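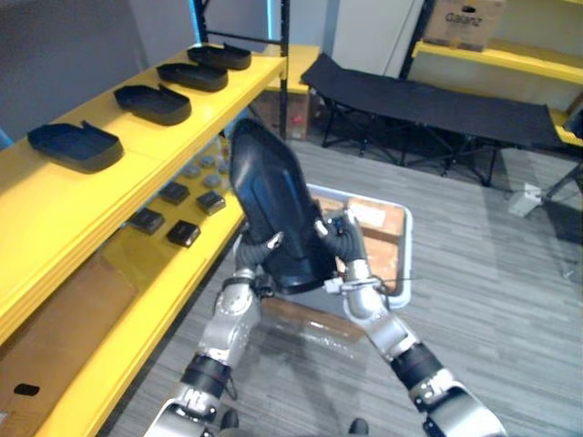 Figure 3. Two robot arms holding a black molded plastic part upright.

Print
E-mail

4. Back pay and reinstatement in the Clandale settlements

The disputes covered in the previous section ended in one of three ways: a ruling, a withdrawal, or a settlement signed before any ruling was issued. This section deals with the third group. Settlements made up the largest share of outcomes in the Clandale files, and they are also the hardest to read, as most were private and only the short notice posted in the workplace survives.

We reviewed 271 settlement notices from warehouses, food plants and molding shops in the Clandale area. Together they covered 3,522 workers. A notice was included if it named the employer, stated the kind of claim, and gave at least one term of the agreement. Notices that mentioned only that a matter had been "resolved" were left out.

4.1 Terms of payment

Unpaid overtime was the most common claim, followed by missed meal breaks and pay withheld after a dismissal. Employers rarely agreed to pay the full amount claimed. When they did, payment was usually spread over several months, and the notice often said that the workers gave up any claim to interest.

The Skurnen case is typical in this respect. Workers on the night shift said they were told to clock out before cleaning the line and were not paid for the cleaning. The company denied this for two years. It then signed an agreement covering 100 current and former employees, with payments in four parts. The notice contained no admission of fault. Former employees had to file a separate form to receive their share, and the form was available only at the plant office - a detail that came up again and again in our interviews. Several people had moved away by then and learned of the agreement after the deadline.

At Lapointe the terms were simpler. The claim involved a single department, the amounts were small, and the company mailed checks to the last known address of each worker. Checks that came back were held for a year. We could not find out what happened to them after that.

4.2 Reinstatement

Money was easier to obtain than a job. Only 18 of the notices offered reinstatement to anyone who had been dismissed during the dispute, and in most of those the offer came with a cash alternative. Workers we interviewed said they took the cash. Some had found other work. Others did not want to go back to the same supervisor.

Where people did return, the notice seldom said what position they would hold. One worker at Brarnlow had run a trimming station before the dismissal and was brought back as a packer at the starting rate. The agreement promised "a position", and the company took the view that it had met that promise. The union local disagreed but did not file a new charge.

Seniority was a related problem. Some agreements restored it in full, some restored it only for vacation, and many did not mention it. In the interviews this mattered more than we had expected. A worker with restored seniority could choose a shift and was among the last to be laid off in a slow season. A worker without it started again at the bottom of the list.

4.3 Posting and language

Each employer was required to post the notice for a set period, usually 60 days. Posting places varied from the time clock to a break room wall. Fewer than half of the notices were posted in any language besides English, even at sites where most of the staff spoke something else at home. At Skurnen a translated copy went up in August, several weeks after the English one, and the deadline for the claim form was not moved.

We return to the question of deadlines in Section 5, where the settlement terms are compared with those ordered in the rulings.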